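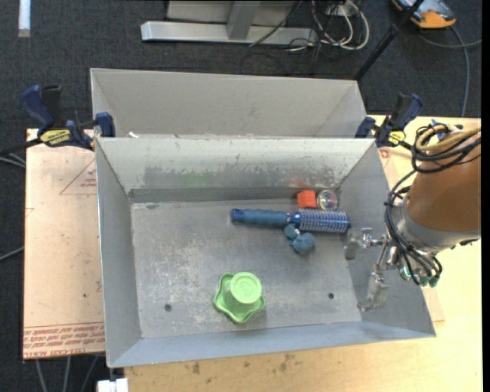
Como acolher em casa um gato adulto vindo da rua: as primeiras semanas

Publicado em 27 de abril de 2025 pela equipa de acolhimento da Urkance

Muitas pessoas escrevem-nos a perguntar se um gato adulto que viveu na rua pode ficar num apartamento. Pode, se já teve contacto com pessoas e se lhe dermos tempo. Este guia explica como fazemos na Urkance, desde o dia antes da chegada até à primeira visita de um possível adotante. Não serve para gatos verdadeiramente assilvestrados, que sofrem muito fechados e devem voltar à sua colónia depois da esterilização.

Antes da chegada

Escolha uma divisão pequena, com porta que fecha bem. Um quarto de hóspedes é bom, uma casa de banho também serve. A sala não é boa ideia, porque tem passagem e demasiados sítios onde o gato se pode meter. Feche o espaço atrás dos armários e debaixo da cama com caixas de cartão ou mantas enroladas. Verifique as janelas, mesmo aquelas que só abrem em cima: um gato assustado tenta sair por qualquer abertura e pode ficar preso.

Vai precisar de:
- caixa de areia grande, sem tampa
- areia fina, sem perfume
- dois pratos baixos e uma taça de água
- um esconderijo com duas saídas
- uma manta velha que não se importe de perder
- transportadora rígida que abra também por cima

Ponha a comida e a água num lado do quarto e a areia no lado oposto. Se o gato vem de um jardim ou de um terreno, misture um pouco de terra na areia nos primeiros dias. Depois diminua a terra pouco a pouco.

A consulta

Antes de entrar em sua casa, o gato passa pela clínica. Nós trabalhamos com a clínica Akbulut, em Dilura, que faz a desparasitação, o teste de FIV e FeLV, a leitura do microchip e, se for necessário, a esterilização. O conjunto custa 34 euros às famílias de acolhimento inscritas; a associação paga o resto. Peça sempre a folha da consulta e guarde-a, o adotante vai querer vê-la.

Se tem outros gatos, não os junte antes de receber os resultados. Lave as mãos quando sai do quarto e não partilhe pratos nem areia.

O primeiro dia

Leve a transportadora tapada com uma toalha. No quarto, ponha-a no chão, encostada ao esconderijo, abra a porta e saia. Não puxe o gato para fora. Alguns saem em cinco minutos, outros só durante a noite.

Volte ao fim da tarde com comida húmida, fale baixo e não fique muito tempo. É normal que o gato não coma na primeira noite. Se não comer nada durante um dia inteiro, telefone-nos, e não espere pelo segundo. Um gato adulto que deixa de comer pode adoecer do fígado com rapidez.

Os dias seguintes

Entre sempre às mesmas horas. Sente-se no chão, de lado para o gato, e leia alguma coisa em voz alta. O assunto é indiferente, eu leio as instruções dos medicamentos. Não o olhe fixamente. Se ele olhar para si, feche os olhos devagar e abra-os outra vez.

Quando ele comer consigo no quarto, aproxime o prato um palmo de cada vez. Ofereça depois a mão fechada, baixa, e deixe que seja ele a cheirar. A primeira festa faz-se na bochecha e dura um segundo. Se a cauda bater no chão ou as orelhas rodarem para trás, pare e volte ao passo anterior no dia seguinte. Não castigue um bufo: é um aviso, e queremos que o gato continue a avisar.

Para brincar, use uma cana com um fio comprido. Guarde-a num armário no fim, pois os fios engolidos são perigosos.

Abrir a porta do quarto

Na nossa experiência, a maior parte dos gatos está pronta ao fim de 9 dias, mas há diferenças grandes entre um animal e outro. Abra a porta numa hora calma, com as janelas fechadas, e deixe o quarto como está, para ele poder regressar. Comece por uma só divisão nova.

Registar o progresso

Pedimos que aponte todos os dias o que o gato comeu, se usou a areia e como reagiu à sua presença. Pode usar um caderno ou a folha Evoreo, que enviamos por correio eletrónico. Desde que começámos, recebemos mais de 836 folhas preenchidas, e são muito úteis para escolher a família certa.

A visita do adotante

Marque a visita para a hora em que o gato costuma estar mais ativo, e receba duas pessoas no máximo. Explique-lhes antes que devem sentar-se e esperar. Se o gato ficar escondido, mostre um vídeo feito noutro dia e combine uma segunda visita.

No dia da entrega, mande com o gato a manta dele, sem a lavar, e um pouco da areia que já conhece.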